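Notebook, bench 2
Jul 6, 2023

Continuing the Piltitz repeater job from the last entry, which ended with me writing "should be simple" and underlining it. I have left the underline in as a warning.

Where we are. Nilex want to know if their indoor repeater can hold a usable signal in the back half of a long building without stepping on the mast it is repeating. Fikia supplied the donor antenna. Both firms have sent a datasheet and both datasheets assume the other firm's kit is perfect.

Set up at the far end of the corridor, handset on the trolley, logging every 18 seconds. First run with the repeater off, to get a baseline. Baseline was poor, as hoped. Calls dropped past the fire doors and did not come back until I wheeled the trolley round the corner by the stairs.

Second run with the repeater on at the default gain. Signal much better at the far end, slightly worse near the front. Kourosh says this is the unit hearing itself and backing off. I said the manual claims it can't do that. Kourosh asked which page, and I said the one with the photo of the smiling family.

Moved the donor antenna out along the window ledge as far as the cable would let me. Cable is 9 metres, ledge would like it to be longer. Third run: front end recovered, far end about the same as before. So he was right, and I've written it down here so he doesn't have to keep bringing it up.
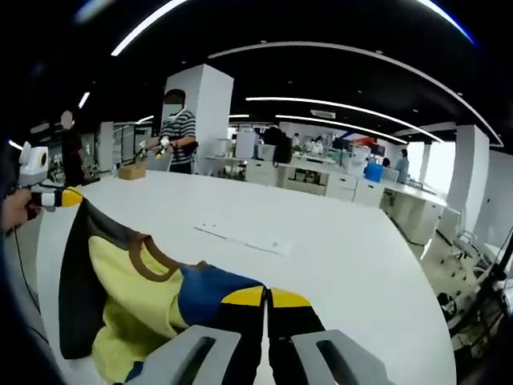 Garment on the white table, yellow and blue parts, both finger tips on the blue.

Log from run three has 1742 lines. I threw out the first 600, taken while I was still moving the ladder, and the signal went up and down with my position on it. I am evidently a decent absorber. Remaining lines are clean apart from one gap, see below.

The gap. The handset stopped reporting partway through, then carried on as if nothing had happened. Things I blamed, in order: the repeater, the mast, the SIM, the logging script, the weather. It was the handset asking if I would like to rate my experience with the network. The logger waits politely for the screen to clear. Have turned off every notification I can find. There will be one more.

Voice calls. Rhea rang me from the car park on the Lã test number while I walked the length of the building. She read out the canteen menu so we'd have something steady to listen to. Audio was fine up to the fire doors, metallic for a few steps after, then fine again. No drop. With the repeater off I lost her at the soup.

Then we swapped ends and I read the menu to her. Same result going the other way, except that she hears the metallic bit earlier, before the doors. Uplink gain is set separately on this unit and I hadn't touched it. Raised it one step, tried again, and the metallic patch moved back to the doors. One step more and the unit put its red light on and sulked. Went back down a step and left it there.

Settings as left tonight:
downlink gain: default
uplink gain: default plus one
donor antenna: far end of the ledge, taped. Please don't open that window.
indoor antenna: ceiling hook, not moved
logger: stopped, file copied to the shared drive under the job name 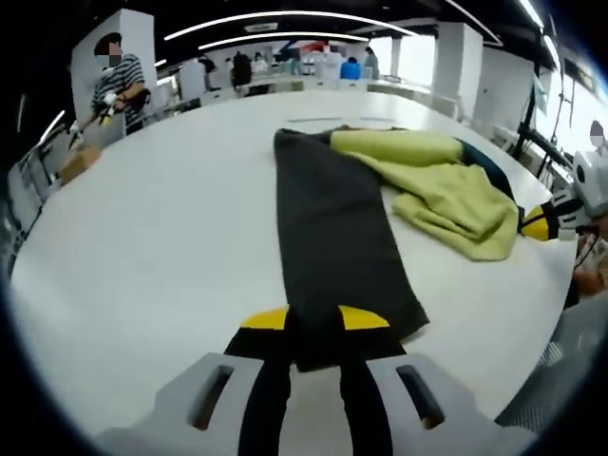 Dark garment stretched out lengthwise, green one bunched beside its far end.

Queries for Nilex, to go in one email instead of the usual seven:
Is the red light a fault or a warning? The manual calls it both.
Does the unit store its gain after a power cut? Ours came back at default once and at something else once.
Is there a longer approved cable? If not, are we allowed an unapproved one and a short memory?

Query for Fikia: which way up is the antenna? The arrow on the label and the arrow in the drawing disagree. I mounted it by the label. Turning it over is a fair test and I should have done it today, but the tape was already on.

Checked the March notes to see how the old unit did in the same corridor. It did badly, though half of those readings were taken with the fire doors wedged open, and whoever did the wedging hasn't signed the page. The handwriting is mine. Can't use them for a comparison.

Next:
Repeat run three with the doors shut, then open, and write down which is which.
Flip the donor antenna, one run.
Two handsets at once. Kourosh thinks the second will push the gain down on the first. I think it won't. Loser buys the longer cable.
Ask Rhea for a shorter thing to read out. We were both hungry by the second pass.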